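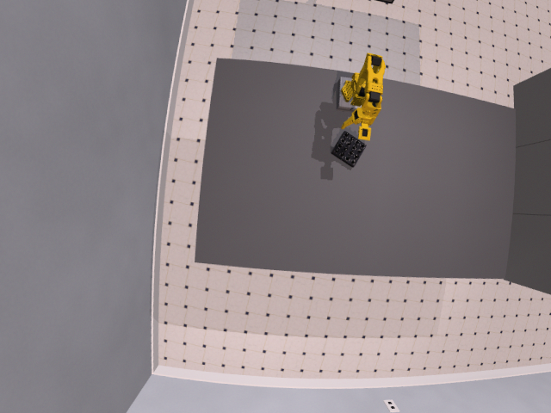
二月 托盘位姿估计,俯视相机这一路

上午九点多开始,接着上次没收尾的地方做。目标没有变:只用俯视相机的一张图给出托盘在桌面坐标系里的位置和朝向,交给 Sisay 生成抓取前的悬停点。仿真场景用 Folville 仓库里的主分支,机械臂、底座、桌子都没动,只改了托盘的初始朝向和相机内参。

先记一下名字,免得以后翻回来对不上。Folville 是场景和渲染那一套,Traletti 是检测节点,Sisay 是规划节点,Flatari 是最后要部署的那条线。Flatari 那边的相机还没有装,所以下面所有结果都是仿真的,不要拿去当现场指标引用。

桌面坐标系沿用旧约定:原点在底座中心投影到桌面的那一点,x 朝图像下方,y 朝图像右方,z 向上时这一套是右手还是左手,上次就有人写错,这次我在代码里加了断言,行列式不对直接退出。按这个约定算,图像里 x 向下、y 向右,从上往下看,z 朝着相机,叉乘得到的正好朝向相机,是右手系。记在这里,以后不用再比划手指。

一、去畸变

俯视相机用的是广角,桌子的边在原图上是弯的,地砖交点那些小黑点一排排往外弯得更明显。之前的做法是整张图先去畸变再检测,今天改成先在原图上检测特征点,再只对特征点坐标做去畸变。

改的原因有两条。一是整图重采样以后托盘上的孔会糊,孔本来就小,插值一次,边缘梯度掉得很厉害,亚像素拟合就不稳。二是去畸变后的图为了保留视野要留黑边,黑边和灰墙之间会冒出一条很强的假边缘,后面的直线检测每次都要绕过它。

顺便发现内参文件里的畸变系数顺序和检测节点读取的顺序不一致。Folville 导出时按径向、切向、径向的顺序写,Traletti 按径向全部在前的顺序读。切向系数在仿真里本来就是零,结果第三个径向系数被当成了切向项,数值又小,图像中央几乎看不出差别,到边上才漏出来。这个错误估计待了很久,之前托盘一直放在靠近中央的地方,所以没有暴露。

处理办法:
内参文件加一个字段写明模型名和系数顺序,读的时候先核对,字段缺失就报错退出,不再给默认值。
旧文件写了个转换脚本,放在 tools 目录下,转换前会把原文件留一份备份。
Traletti 启动时把实际读到的系数打印出来,打印一次即可,不要每帧打。

改完后用地砖黑点做了一次检查。黑点在世界坐标里是规则网格,取特征点去畸变后投到地面平面上,看残差有没有随半径增长的趋势。改之前有,往左下角走残差一路变大;改之后没有这个趋势了,剩下的是检测噪声。这个检查很便宜,准备放进每次换内参后的回归测试里。

注意一点,地面和桌面不在同一个高度,做检查时用的是地面平面的外参,别拿桌面那一套去投,我第一次就投错了,残差图整体偏向一侧,看了一会儿才反应过来。

二、地砖黑点被当成托盘孔

Traletti 的第一步是找圆形斑点,第二步把斑点连成网格,第三步用网格拟合托盘。问题出在第二步。地砖交点的黑点也排成网格,而且比托盘的孔阵更规则、范围更大,网格评分函数偏爱大网格,于是在没有给感兴趣区域时,输出的“托盘”经常是一大片地板。

最省事的办法是把桌面以外全部遮掉。桌面轮廓在场景里是已知的,直接投影一个多边形就行。这样做在仿真里立刻见效,但我不想只靠这一条。Flatari 那边桌子可能会挪,多边形如果跟着外参走,外参一偏,遮罩边缘就会漏进一排黑点,刚好又是最像网格的那种东西。

所以又加了尺度约束。托盘孔距是已知的,斑点去畸变并投到桌面平面以后,相邻斑点的距离必须落在孔距附近。地砖黑点投过来的间距大得多,直接筛掉。原来的代码里网格间距是自适应估计的,当时大概是想兼容不同规格的托盘,现在改成从托盘描述文件里读,支持多种规格时逐个试。

还有一个小改动:评分函数里原来是内点个数,现在改成内点比例乘以覆盖率,覆盖率的分母是托盘描述里的总孔数。这样大网格不会再占便宜。被遮挡的托盘分数会变低,但相对次序还是对的。

写到这里补充一句,遮罩和尺度约束两个都保留,配置里可以分别关掉。做消融时分别关过,单独关遮罩结果基本不变,单独关尺度约束也能跑,两个都关就又回到地板上去了。

三、影子

机械臂的影子落在托盘左边这一侧的桌面上,轮廓带关节,边缘是软的。影子本身没有孔,不会进入网格,但是它影响阈值。

原来斑点检测前用全局阈值做二值化。桌面是深灰,影子更深,托盘是黑的,三者的灰度本来就挨得近。影子和托盘外框一旦连成一片,外框的轮廓提取就会带上一块多余的区域,最小外接矩形跟着歪。之前报告里说的“托盘朝左边漂”多半就是这个。

今天试了三种做法。

局部自适应阈值。窗口取得比孔大、比托盘小时,孔能出来,外框经常断。窗口再大一点,外框好了,影子边缘又进来。调来调去没有一个窗口能同时照顾两边,放弃。

仿真里关掉阴影。当然有效,但关掉以后的数据对 Flatari 没有参考价值。保留成一个调试开关,默认开阴影,跑批的时候如果开关状态不对就在日志第一行标出来。

不用外框。位置和朝向都只从孔阵算,外框轮廓只用来做一次粗验证,验证不过时降低置信度,不参与拟合。最后采用这个。代码也短了,原来融合外框和孔阵的那一段权重逻辑删掉了,那段我自己也说不清当初的权重是怎么定的。

光源方向现在是固定的。跑批脚本里给光源方位加了随机扰动,影子会转到别的方向,包括直接压在托盘上的情况。影子压在托盘上时孔的对比度下降,但孔还在,斑点检测换成了基于局部极值的方法以后大多数能找回来。

四、夹爪遮挡

夹爪下探到托盘右上角上方时,从俯视方向看那个角的孔会丢一部分,腕部再往下一点丢得更多。这一段恰好是最需要位姿的时候。

先说不做什么:不打算在下探过程中持续刷新位姿。下探前在无遮挡姿态拍一帧,锁定位姿,之后只做一致性检查。检查的意思是,把锁定的位姿投回图像,看没有被遮挡的孔是不是还在原位。偏差超过阈值就停下,退回观察姿态重新来。

阈值定在桌面平面上 2 毫米。这个数从夹爪开口余量倒推过来,留了标定误差的份额。以后换夹爪要重算,不要直接沿用。

遮挡区域由机械臂的网格模型加当前关节角渲染得到,膨胀一圈以后作为无效区。开始时膨胀得太小,黄色外壳边上总有几个假斑点进来。看了一下,假斑点主要在那段带纹理的黄色连杆上,表面有一格一格的纹路,局部极值检测在上面响应很强。连杆离托盘有一段距离,影响不了最终拟合,但会拖慢网格搜索。膨胀加大以后干净了。

需要注意关节角和图像的时间对齐。仿真里两者来自同一个步进,本来应当完全一致,实际上图像消息里的时间戳是渲染完成的时刻,关节状态的时间戳是物理步进的时刻,差了一个渲染周期。臂静止时无所谓,臂在动的时候遮罩会比图像超前一点,夹爪尾随的那一侧就露出来了。改成渲染请求发出时就把仿真时间写进图像消息,渲染完成后不再覆盖。这条改在 Folville 那边,接口没变,下游不用动。

五、朝向的四重歧义

托盘是正方形的,孔阵转九十度和自己重合,所以单靠孔阵得到的朝向有四个解。以前的代码总是取离图像 x 轴最近的那一个,托盘稍微歪一点没问题,歪到接近四十五度时,噪声一抖就在两个解之间来回跳。今天场景里的托盘就故意放成斜的,差不多像个菱形,跳得很勤快。

对抓取来说,四个解里哪一个都能用,夹爪抓哪条边没有区别。对放料来说有区别,孔的编号要对得上。先把这两件事分开:

抓取只要求输出在时间上连续。第一次检测时在四个解里挑一个使腕关节转角最小的,以后每次都取离上一次最近的解。托盘被拿起、放下或者重新进入视野时清空历史。

放料要求唯一编号。仅凭这张托盘的外观做不到,要么在角上加标记,要么由上游告诉我们装载方向。这件事不归检测节点解决,接口里加了一个布尔量,表示朝向是否唯一,目前恒为假。下游需要编号时如果看到它为假,应当拒绝执行。Sisay 已经按这个改了,放料任务现在会直接返回错误码,看到这个错误码不要以为是回归。

取最近解的时候犯过一个低级错误:角度差没有先归一化到正负四十五度之间,跨过边界时选到了对面的解。单元测试补上了,覆盖边界两侧和正好落在边界上的情况。正好落在边界上时规定取较小的角,为的是结果可复现。

六、Sisay 这边

悬停点的生成比较直接:托盘中心加上托盘坐标系里的偏移,高度取托盘上表面加安全余量,夹爪朝下。麻烦的是底座离桌子上沿很近,托盘又放得离底座不远,臂要折得很厉害才能让夹爪垂直朝下,逆解里有一支肘部会贴近限位。

旧代码取第一组可行逆解,顺序由求解库决定,换个版本顺序可能就变了。现在对所有可行解打分,分数由到限位的余量、与当前构型的距离、肘部高度三项加权组成。三项权重写进配置,日志里输出每组解的分项分数,方便回头看为什么选了这一组。

规划时间之前偏长,单次从观察姿态到悬停点要近 920 毫秒。用性能分析看了一遍,大头不在搜索,在碰撞检测的模型加载。每次请求都重新建一遍场景,把桌子、底座、墙面、托盘全部插进去。静态部分完全可以缓存。改成静态部分启动时建一次,托盘位姿更新时只移动对应的物体。改完后的耗时先不写数字,今天机器上还有别的任务在跑,测出来不能算数,等空闲时再测。

缓存带来一个新问题。托盘模型被缓存后,如果检测给出“无托盘”,旧的托盘还留在碰撞场景里,规划会绕着一个不存在的东西走。加了失效逻辑:收到无托盘消息时移除,超时没有收到任何消息时保留但标为过期,过期状态下不接受新的抓取请求,只允许回观察姿态。

另外,托盘的碰撞模型用的是实心方块,没有做孔。夹爪要贴近边缘时实心方块稍微偏保守,够用。要真的往孔里放东西时,再换成带允许接触区的版本。

七、跑批

中午前把上面的改动合到一个临时分支,下午跑了一批。托盘位置和朝向随机,光源方位随机,机械臂姿态从抓取流程的轨迹里采样,包含有遮挡和无遮挡的情况。总共 1,127 帧,失败 53 帧。失败的定义是:没有输出,或者中心偏差超过上面那个阈值,或者朝向对四重对称取模后偏差过大。

失败的帧逐张翻过,分几类记。

最多的一类是夹爪或腕部盖住托盘的大半。剩下的孔只有窄窄一条,网格能连起来,但是在垂直于长条的方向上差一格也能拟合得很好,于是中心整整偏一个孔距。这类错误残差很小,置信度却很高,比较危险。打算加一个判断:内点分布的协方差在某个方向上太扁时,强制降低置信度。再进一步可以用没有孔的区域作为反证,预测应该有孔而图上又没有被遮挡的位置,如果没找到孔就扣分。后面这条还没写。

第二类是托盘在画面边缘。广角边上孔被压成椭圆,局部极值检测的尺度范围没有盖住。抓取流程里托盘不会出现在那里,机械臂也够不着,可以限制采样范围把它们排除,但我还是留着了,留着能看出检测的边界在哪里。汇报时把可达范围内和范围外分开写。

第三类是影子边缘正好从托盘上穿过,而且遮挡也不小,两件事叠在一起。单独影子的情况都过了。

还有个别帧是生成脚本的问题,托盘的随机位置和底座干涉,物理引擎在第一步把托盘弹开,标注用的却是弹开之前的位姿。检测结果是对的,标注错了。脚本改成稳定若干步以后再读真值,同时检查托盘速度,不静止就丢弃这一帧。这些帧仍计在失败里,没有从上面的数字里扣,下一批重新跑时自然就没了。

第一类里挑了几帧放进回归集,文件名里带 strip 的就是。

八、工具和杂项

给检测节点加了一个回放模式,可以直接吃一批图片和对应的关节角文件,不需要启动仿真。以前查一帧失败要把整个场景拉起来,等加载的时间比看问题的时间还长。回放模式和在线模式共用同一段处理代码,只是输入不同。写的时候有意没有另开一条路径,之前 Sisay 的离线模式就是另写了一份,两边改着改着就不一样了。

可视化叠加层改了颜色。原来内点画黄圈,落到机械臂外壳上根本分不清。现在内点用青色,外点用品红,遮挡区画半透明的斜线。预测但未找到的孔画空心小方块,虽然反证逻辑还没写,先画出来人眼看也有用。

随机种子以前只设了位置采样的那一个,光源和轨迹采样各自用系统时间。三个都改成从同一个主种子派生,主种子写进结果目录。下午这批就是按新方式跑的,可以重现。

日志里的角度单位统一成度,代码内部仍然是弧度。变量名后缀必须带单位,没带的这次顺手改了一部分,检测节点改完了,规划节点还剩一些旧的。改到一半发现配置里有一个角度阈值写的是弧度,注释写的是度,按注释理解的话会宽松得离谱。已按代码的实际行为改了注释。

渲染分辨率没有动。试过调高一档,边缘处的孔确实好认一些,但是和 Flatari 计划采购的相机对不上,退回去了。

下午四点半前后构建服务器断过一次,那之后的两次自动测试没有结果,晚一点手动重跑。

九、还没弄清楚的

悬停时一致性检查偶尔会报超限,托盘却没有动。只在臂刚停下的头几帧出现,之后恢复。第一反应是时间戳,但时间戳已经改了。现在怀疑是关节控制器的到位判定太松,臂还在做很小幅度的收敛,遮罩和图像对不上,遮罩边上漏进来的斑点被当作了托盘孔。也可能是一致性检查里用了上一帧的遮罩,代码看了一遍没看出来,需要加日志把遮罩对应的时间戳一起打出来。在弄清之前,临时在到位之后多等几帧再检查,配置项叫 settle_frames,不要当成最终方案合进主分支。

还有,托盘高度目前当作已知量。孔的斑点中心在托盘上表面,不在桌面,投影用的平面要抬高一个托盘厚度。现在代码是抬了的,但厚度从场景文件里读,现场没有这个来源。应该和孔距一样放进托盘描述文件。

十、接下来

先写内点分布的判断,再写反证扣分,两步分开提交,分别跑同一个主种子,能看出各自管多少用。
托盘厚度移到描述文件,Folville 和 Traletti 读同一份。
机器空下来以后测规划耗时,缓存开和关各测一遍,冷启动那次单独记。
规划节点里剩下的角度变量改名。
问一下 Flatari 那边装载方向能不能由上游给,或者托盘角上能不能加标记。两样都不行的话放料任务要另想办法。
settle_frames 的问题查完再删。

晚上八点补:手动重跑了那两次自动测试,第一次过了,第二次挂在内参核对上。测试目录里还有一份旧格式的内参文件,转换脚本没有扫到那个目录。已经转换并提交,测试通过。转换脚本的默认搜索路径也改了,现在从仓库根目录开始找。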